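The orange basket, and a few other things that hold smaller things

2026-09-29

I have wanted to write about baskets on here for so long, and every time I sit down to do it I end up writing about bread. So bread is banned today! Today is baskets, and mostly one basket, which is small and round and the most cheerful orange you can imagine.

Some background for anybody new. I weave, badly but with great energy, with a little craft club out in Truvomthorpe. I joined for the willow. I wanted to make one of those big log baskets you see beside fireplaces, never mind that I don't have a fireplace, and I figured I'd be done by the end of my first winter and then go back to sewing. The log basket is still not finished. It leans. Meanwhile I have fallen head over heels for plastic baskets, the kind my grandmother kept clothespins in, and I can't walk past a thrift store without going in to check the housewares shelf.

I think people get a bit sniffy about plastic baskets. I was sniffy! You hear "basket" and you want willow or rush or something that smells like a barn. Then Rocío Salazar brought a whole bag of them to club in July, things she had been picking up at yard sales for years, and tipped them out on the floor, and I got down there on my hands and knees and didn't get up until it was time to go home. Every color. Lids, no lids, handles, little feet. Some were woven flat like a chair seat, and some were made of thin strands set side by side so the whole thing looks like corduroy.

She let us each take one home. Areti Konstantinidis went for a green one with a lid that she now keeps tea bags in. Pranab Siriwardena took the biggest of the lot and has since filled it with phone chargers. I took my time, changed my mind twice, and came back to the orange one.

What got me was the rim. I'm a rim person. Anybody who has tried to finish a basket will tell you the border is where you lose your temper, with all your ends sticking out and nowhere obvious for them to go. On this one the edge is all loops, round ones, each overlapping the next a little like petals, and they stand up above the sides so the basket looks like it's wearing a ruffled collar. The loops are a deeper orange than the inside, too. Down inside it goes paler, almost a yellow, and then there's a darker band straight across the bottom with the strands fanning out to either side of it.

And the shadow! Put it on something white with the light coming in from one side and you get a second rim lying on the table, all soft gray rings. I could look at that for a good while before remembering I was supposed to be doing something else.
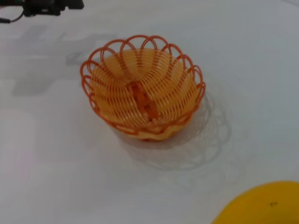
Truvomthorpe Basketry and Cane Club, Beginners' Bench

I tried to copy that border, of course. I had a coil of flat plastic cane left over from a stool seat (it's the Lammers stuff, slightly too stiff for small work, but it was what I had) and I thought, well, it's only loops. How hard can loops be?

Pretty hard. The first loop is lovely. The second one is lovely too, and then you look back and the first one has gone flat. They want to spring open. If you pull one down to match its neighbor, the neighbor pops up, and you go around and around the basket like you're trying to get a fitted sheet onto a mattress that's too big for it. I had clothespins on every loop at one point and it looked like a hedgehog.

Anjana Paul, who is so much better at this than I am, watched me struggle for most of an evening and then asked whether I had soaked the cane. I said it was plastic. She said to try hot water anyway. So I filled the sink at home and left the coil in there while I made dinner, and when I fished it out it was a completely different material. Bendy! It sat where I put it. I did a whole side before it cooled off and got stubborn again, and those loops are still the best thing I've made.

So here's what I know now about looped borders, written down mostly for me, because I will forget all of it by winter:

Cut every piece to the same length before you start. I was cutting as I went and judging by eye, and my eye is apparently not to be trusted after supper.

Wrap the loops around something while they're warm. I used the cardboard tube from a roll of foil. A rolling pin was too fat and a marker was too skinny.

Overlap each loop with the last one before you pin it. If you try to tuck the overlap in afterward you'll bend it, and the bend never comes out.

Do the far side first. I have no explanation for this one, it just goes better for me. Chathurika Majumder says it's the opposite for her and that she always starts with the side closest to her belly. Try both and see.

Use the wooden kind of clothespin. The plastic ones slide.

My finished version isn't as pretty as the orange one. The loops go a little wild at the place where the last one meets the first one, and I had to cheat by tying them down with thread. From across the room, though, it looks pretty great, and it's sitting on my windowsill holding buttons, so I'm calling it a success.

Okay, now for what to put in a basket this size, which is the question I get most when I show people. My whole family thinks a basket has to have a job. My sister picked up the orange one, turned it over, and asked me what it was for, in the voice of a person who owns a label maker. I've been auditioning things for it ever since.

Clementines looked wonderful for one afternoon. Orange on orange, very dressy. But then you eat them and the basket is just sitting there with a peel in it.

Hair ties were no good. They catch on things, and every time I grabbed one in a hurry I dragged three more up with it.

Spools of thread, good! I lined it with a scrap of cotton first so the little ones wouldn't tip over. That may end up being the permanent arrangement, although I hate covering up the inside. The ribbed part is half the fun.

Seed packets, also good, if you stand them up and don't have too many. I have too many.

Bread rolls, very sweet on the table with a napkin, and that is the only mention of bread you're getting.

Keys and mail were a flop. Mail is flat and wide and the basket is neither of those things.

Right now it's holding nothing, and I kind of love it that way. It goes from the kitchen to my work table and back again, and wherever it lands it wakes the whole place up.

A quick word on cleaning, for those of you who'll be heading out to the thrift stores this weekend (please go, and please tell me what you find). Old plastic baskets are dust magnets, especially the finely stranded ones. Don't scrub across the strands. I did that with a blue one and it got fuzzy. Go along them with a soft toothbrush and dish soap, rinse it under the faucet, and then shake it outside as hard as you dare. Set it upside down on a towel overnight. If it's come to you squashed on one side, the hot water trick works for that as well: dunk it, ease it back into shape with your hands, and fit a bowl inside while it cools. I rescued a little white one that way that had been flattened under a box of records.

Also check the bottom before you buy. Look for the place where the strands come together and press on it with your thumb. If there's a crackly sound, put it back. Old plastic goes brittle there first, at least on all the ones I've had fall apart on me, and there's no fixing it once it starts to split.

Next up for me is a tray. Chathurika has a pattern called Mavel, from a pamphlet she found tucked inside a library book, and it has a two-color twist along the sides that I have been dreaming about. It calls for 244 inches of cane, which I laid out down the hallway to see how long that was, and the dog lay down on it. The pamphlet says to begin with 30 stakes and I've already decided I'm going to try it smaller, with nine, just to learn the twist. Anjana thinks nine won't hold its shape. We'll find out! If it collapses I'll show you that too.

Supplies: I ordered two coils from Javow in a red and a sort of mustard. They came quickly and the colors are nice and deep. The red is much softer than the Lammers and I think it'll make a better loop, so there may be another border attempt before the tray gets going. I may also need to finish the log basket at some point. It has been leaning against the closet door for so long that we've all started walking around it.

If any of you have a basket with a looped edge like mine, I would love to know how yours is joined on the inside, at the point where the loops meet the wall. I've looked at mine with a flashlight and I still can't work out where one strand ends and the next begins. Leave me a comment, or come find me on club night. I'm usually at the table closest to the kettle.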